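Housing Studies – Working Paper

3.2 Storage in small rented homes

We asked 70 households in Bellham and Brirnside where they keep things which are not used every day. Open shelves were named more often than closed closets, mainly in homes that are let without furniture.

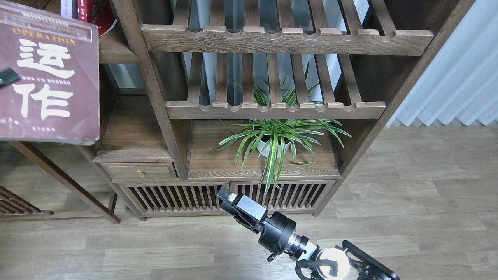
Figure 4. Dark wooden shelving with slatted shelves.

Why do tenants prefer open shelves? They can take them along when the lease ends – a fitted closet must stay.

Owners answered differently, and De Graaf found the same in Tatolau.

Related papers
Rent and moving costs in Brirnside
Shared kitchens in Vieira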